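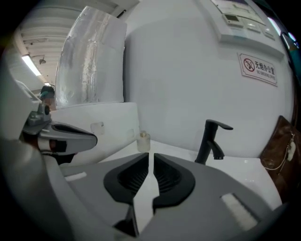 Hand-held gripper at the counter, with the small frosted bottle and tap beyond. Picture: Telden. Free to use with this release.

Telden opens up its hand-teaching kit to small firms

Iltholm, 24/08/2023 - Telden, which makes tools for teaching robots by hand, is today putting its gripper kit on general sale. Up to now it has only gone out to trial partners. From this week any workshop, lab, college or office can order one, charge it, and start recording tasks the same afternoon.

The idea is simple. You hold the gripper. You do the job. The kit records what your hand did and what the camera on the tool saw, and that recording is what the robot learns from. No code, no robot in the room, no safety fence. A person who knows the job shows it, at normal speed, in the place where the job gets done.

Short version for those in a rush: one kit, two grippers (left and right), a camera on each, charger, carry case, software for sorting the recordings. Orders open now. First boxes leave in April.

Why now

The trial ran for 14 months with firms in food, cleaning and light assembly. Longest of these was Bortolotti, the kitchen fittings firm, where staff used the grippers on ordinary counter work: picking up small bottles, setting them down again, turning a lever tap on and off, wiping round the base. Dull jobs to watch. Hard jobs for a robot, as anyone who has tried to write them out step by step will know.

"We had spent a long time on the old way, with someone at a desk steering an arm in another room," said Lovisa Rustad, head of product at Telden. "It works and we still sell it. But it is slow and people get tired. You can't feel the bottle. With the gripper in your hand you can feel when it starts to slip, and you squeeze a bit more, and that squeeze ends up in the recording. That was the bit we kept losing."

Remote control is not going away. Telden's Astar desk station, for steering an arm from a distance, stays on sale and gets a software update on the same day. The two now share one file type, so a recording made by hand and a recording made from the desk can sit in the same set. Partners asked for this more than anything else. Some jobs are better shown from the desk, above all where the robot's reach is very different from a person's, or where the work is hot or sharp. Others want a hand on the tool.

What has changed since the trial

The fingertips, mainly. Trial units had smooth pads and these were a nuisance on glass. The sale version has black rubber pads with a grid of fine ribs set into the inner face and a rounded rim round the outside. They can be swapped without tools. Spare pads come in the box.

The handle is shorter. Several testers with smaller hands said the trigger was a stretch, and they were right. The tool has also lost weight, though if you hold a pair out in front of you for an hour you will still know about it. We suggest a rest every so often.

The camera lens is wide and sits behind the jaws, so that both fingertips and a good deal of the room stay in view. Expect dark corners and a bit of bend in straight lines. The learning software is built for that and there is no need to crop anything before sending it in.

Two-handed recording now works properly. In the trial the left and right tools could drift apart in time on long takes, which made a mess of jobs such as opening a jar. They now share one clock. If one tool loses it's link, both stop recording and the take is marked so you can find it later.

How many takes does it need?

The question everybody asks. It depends on the job, and we would sooner say so here than have people cross with us later. Bortolotti's bottle task went to nearly 140 takes before the team there was happy to try it on an arm. Simpler jobs have needed far fewer. Jobs with cloth have needed more.

Mixed takes help. Move the bottle. Swap the bottle. Use another counter. Ask a colleague who does it the other way round. Teams who recorded the same neat movement over and over got a robot that could do that and very little else.

"My first day was rubbish, I was so careful," said Elsa Haugland, who recorded for the Bortolotti trial. "Everything lined up, everything slow. Then Vilgot told me to just work like I work. So I did, and I dropped one and picked it up, and he said keep that one, keep it."

Vilgot Nyberg runs training for Telden's customers. His advice on fumbles has gone into the handbook, page 7, under "Leave it in".

Real rooms

The kit has been tested in working rooms from the start: offices, back kitchens, a canteen, workshops. Real rooms have signs on the wall, bags on hooks, bright strip lights, people walking past. A robot that has only ever been shown a bare bench tends to come unstuck when it meets a normal one.

This does bring up privacy. The software can blur faces before a recording leaves the building, and this is switched on by default. Firms should still tell staff and visitors when recording is going on. A plain notice for the door comes with the kit, in 16 languages.

"People want to know where the pictures go, fair enough," said Lerato Adams, who looks after customer data at Telden. "Recordings stay on your own machine untill you choose to send them. If you train your own robot with your own set, we never see it. If you ask us to train it, we keep the files for the length of the job and then they are deleted, and you get a note to say so."

Which robots it works with

Any arm with a two-finger gripper of similar width. The pads can be bought on their own and fitted to the robot, so that the thing the robot grips with matches the thing the person gripped with. We strongly advise this. Adaptor plates for common arms are listed on the order page, and drawings are free to download for anyone who wants to make their own.

Not yet supported: suction cups, three-finger hands, anything under water. We have been asked about all three.

Ordering and training

Kits can be ordered as a pair or as a single right-hand tool. A single can be made up to a pair later. Trial partners may trade in their old units against new ones; write to the sales desk with the serial number, no form needed.

Each order includes a half-day session with the training team, by video or at the Iltholm workshop. Places at Iltholm are limited to 14 people at a time. Colleges can book a longer session with time on the Astar station as well, so students can show the same job both ways and compare the two.

Embla Eide, who leads the Iltholm workshop, said: "Bring a job with you. Please don't bring a slide deck. Something small you do all the time, with the actual objects, and we'll have you recording it before the coffee's cold."

Notes for editors

Telden designs and builds hand-held grippers and remote control stations for teaching robots. It is based in Iltholm. Astar is its desk station for steering robot arms at a distance.

The picture with this release may be used free of charge with the credit "Telden". Larger copies, plus short clips from recording sessions, on request.

Interviews: Lovisa Rustad and Vilgot Nyberg are both free for calls this week. Embla Eide can show press round the workshop by arrangement. Loan kits for review are available, short supply, first come first served.

Press contact: Lerato Adams, Telden press desk, Iltholm. Please put "hand kit" in the subject line.

ENDS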